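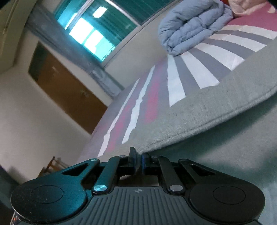
Equipment money, round two. The April request is due in before most of you will have read to the end of this, so quick version first: we are asking for 10 more hand-held grippers, spare fingers for all of them, and storage. We are NOT asking for a second arm this time. Long version follows for anyone who has to sign something. The bedroom set is where most of the hours are going right now, striped cover with the piped edge, thick comforter rolled up over by the wall, and soft goods are what eat fingers. Two fingertips meeting on a corner of fabric, over and over. That drives nearly every line in the budget below.

What we have now. Four grippers in regular use, one in pieces on the shelf. The one in pieces has been in pieces since winter and is basically a donor for pins and links at this point. Please stop listing it as available on the booking sheet.

What we priced. Two quotes came back, Drirnomach and Odix. A third shop never answered, moving on.

Drirnomach: 775 per unit, cameras not included. Fingers sold in pairs, pivot pins sold as a bag. Lead time is decent. They will hold the price if we order all ten together, not if we split it over two budget periods, which is exactly what finance wanted to do. Asked twice. Same answer both times.

Odix: 1413 per unit, camera mount included, cable included, hard case included. Nicer thing all round. Cover plate comes off with two screws instead of six, and anyone who has had to clear lint out of the linkage at the end of a shift knows what that's worth. But it's nearly double, and their fingers don't fit our current bodies, so we'd be stocking two kinds of everything.

Recommendation is Drirnomach for the full ten. Cameras we buy seperately, same model as we have now, so the spares stay common. Yes the total creeps up once cameras are in. Still comes in under Odix. The sheet has both versions side by side, second tab, ignore the yellow cells.

Consumables, the line everybody forgets. We are going through finger pads much faster on bedding than we did on the kitchen set. Mugs and pan handles are easy on them. Blankets aren't. Last year we budgeted for 32 pairs and ran out well before the end, then paid rush shipping on the rest out of the travel line. Not doing that again. Asking for double, and a small box of pins on top. If pads get cheaper or the work swings back to hard objects, the leftover goes in the drawer and we order less next year, no harm done.

Also under consumables: the fabric itself. Covers, comforters, pillowcases, throws. We want variety, stripes and plains and fuzzy edges and thick stuff that won't lie flat, and that means buying more of it than feels reasonable. Washing too. The laundry bill is currently hiding inside cleaning, and should be its own line so people can see it.

Storage. Fondura shelving, one bay, lockable. Charging strip along the back. Not exciting. Grippers are getting knocked around in the plastic tubs and the joints come out stiff. One bay holds everything incl. the new ones, with a bit of room left for bins of linen underneath.

Why no second arm. Came up in the planning meeting and will come up again. Short answer, the arm we've got sits idle a good part of the week. The bottleneck is collecting, hands on grippers in rooms that look like rooms. An arm costs more than everything on this page put together and it needs floor space, a guard, a service contract and somebody trained on it. Revisit when the McAlister building opens up and we know what square footage we're getting. Putting a placeholder in the three year plan, no figure attached.

Timing. If the request clears in the first pass, order goes out the same week, units arrive in two batches, first batch goes straight to the bedroom rooms. If it gets bumped to the second pass we lose the held price and have to requote. So please don't sit on it.

Things we still need from you:

Current count of working fingers at each station. A real count, from the drawer, not the sheet.

Anything broken and not reported. No one is in trouble, we just can't budget for repairs we dont know about.

Preferences on grip size. The new bodies come in two handle sizes and we have to say how many of each when we order. So far only five people have replied and they all said small.

Send it to the equipment inbox by 3 p.m. on the day the form closes. Replies to this newsletter go nowhere, it's a no-reply address.

Next issue: room bookings for the summer, and the parking thing.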